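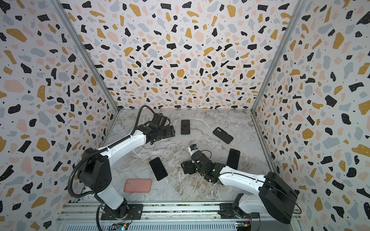 Atieno Mushi reckons I've got it backwards. If the planner is any good, she wrote under my last post, it shouldn't matter how messy the table is, and people who fuss over the state of the table are covering for weak software. She had plenty more to say and I've been chewing on it ever since.

I agree with the first half! A good planner should cope with phones lying at any old angle, some face up and some face down, with a second arm reaching over the same patch of marble. That's the job. What I don't accept is that the planner is where most of the trouble lives. I've spent more evenings than I'd like reading logs from two-arm setups, and the path itself is rarely what went wrong. It's what the path was told.

Take a phone with its screen off. To you and me it's a phone. To a depth camera it's a shiny black slab that throws back bits of the ceiling light, and the points you get from it can be all over the place or simply missing. Our old pipeline at Brurkwood filled the gaps by guessing a flat plane from whatever was nearby (I wrote that bit, so I'm allowed to be rude about it). On a plain grey mat it was fine. On a veined surface it would pick up an edge that was only printed pattern, decide the phone was longer than it was, and hand that nonsense to the planner with a confidence score of nearly one. The planner then did a lovely job of going to the wrong place.

So my grumble is with that confidence score. We pass these numbers around as if they mean something, and half the time they only tell you that the network has seen plenty of pictures of phones. I'd take a perception module that says "I've got the long side, I've lost the far corner" over one that gives me a full pose and a cheery 0.98. You can plan around a missing corner – go for the side you trust, come in slower, look again on the way down.

Looking again is the part I'd shout about. Kerubo Kioko and I argued over this for most of February. She wanted one good look from the fixed camera and then a committed move, which keeps the code simple and the timing steady. I wanted the wrist view in the loop right up to the grasp. We ended up running the wrist update at 10 hertz for the last 60 millimetres and leaving everything before that alone, and neither of us was thrilled, but the logs got a lot shorter.

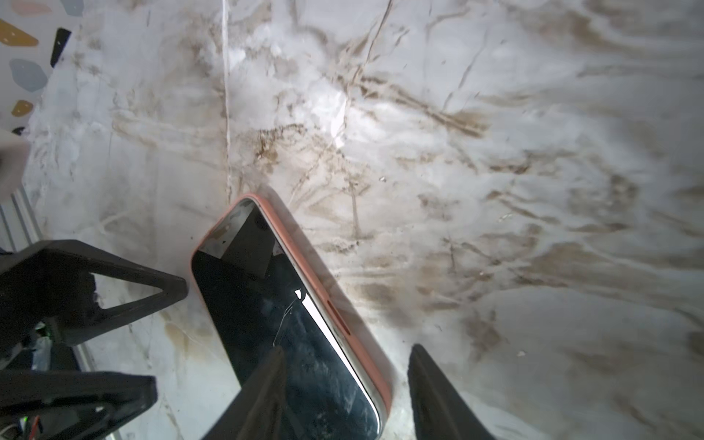
*Wrist view with the fingers either side of the phone: a coral rim, a dark screen and plenty of glare.*

Look at how much the rim gives you there. A strip of bright colour round a dark screen is worth more to me than another 200 hours of training. And then there's the streak of light down the glass and the crack, both of which could pass for an edge if your detector is feeling keen. I'd want the software to tell me which line it picked, drawn on the picture, every single time. Trikico, our little log viewer, does this now and I'm daft about it.

Atieno will say that's tooling and has nothing to do with planning. Fine, but I'd still put the next spare week into it before I touched a single cost term.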